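Womwood Winter Lights - your questions

Quick answers, updated 9th June. More when we have it.

When is it?
January again. Opening night first, then every evening till the displays come down. Exact dates go up once the town signs off on the road closure.

Do I need a ticket?
For the walk, no. For the Bravo stage, yes. Two per household, online only. Please dont call the office, they can't sell you one.
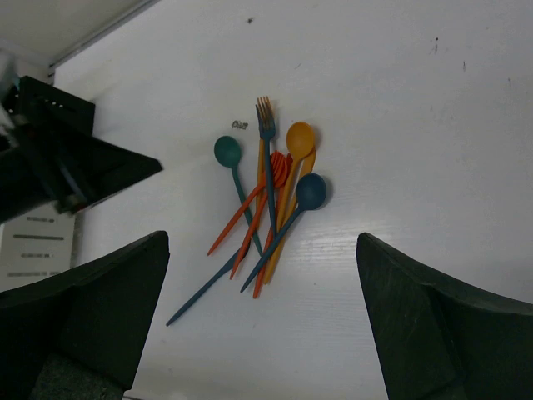
Tickets for the stage go on sale in the fall. 3,000 in total across the run, and opening night goes first.

What's the theme?
Old movie houses. Each block on the main street gets its own marquee, and Fasance is doing the big arch by the river. No, we won't say which movies.

Can my street join in?
Yes if you're inside the town line. Fill out the form, one per street. Last year we had 80 streets and ran short on extension cords - bring your own this time.

Is it okay to bring a dog?
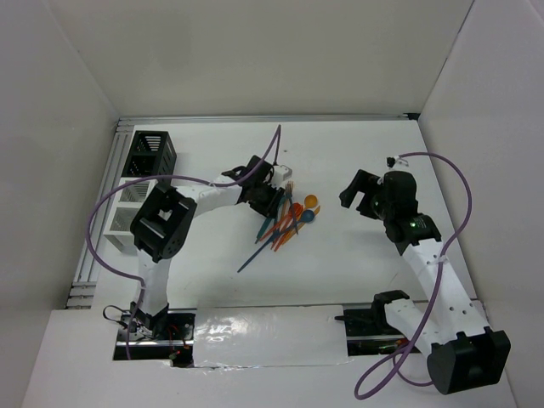

Rurkico Dog Club writes that the drumline was too loud for most of their dogs, and asks for a quiet night. Fair point. There'll be one, no drums, no stage, date to come. Dogs on a leash every night.

Where do I park?
School lot or the field behind the rink. Field closes if it's muddy. Shuttle from both, 3 dollars, kids ride free.

What if it snows?
We go ahead. Ice or high wind, we don't. Check the home page before you leave, we post by mid afternoon.

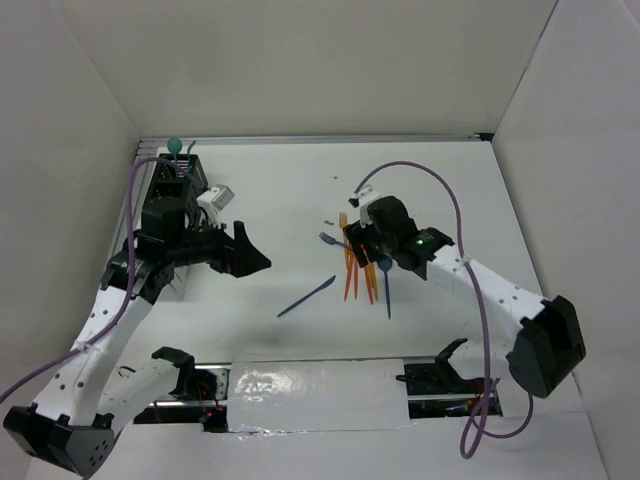 Stage tickets for a canceled night roll over to the next one. If you can't make that, email us and we'll refund you. Takes a week or so, sometimes longer.

Who turns on the lights?
Not announced. It's a singer, you'll know the name. Please stop guessing in the comments, we can't confirm anyting yet.

Will there be food?
Yes, trucks along the river side. Cash is safer, the card readers hate the cold.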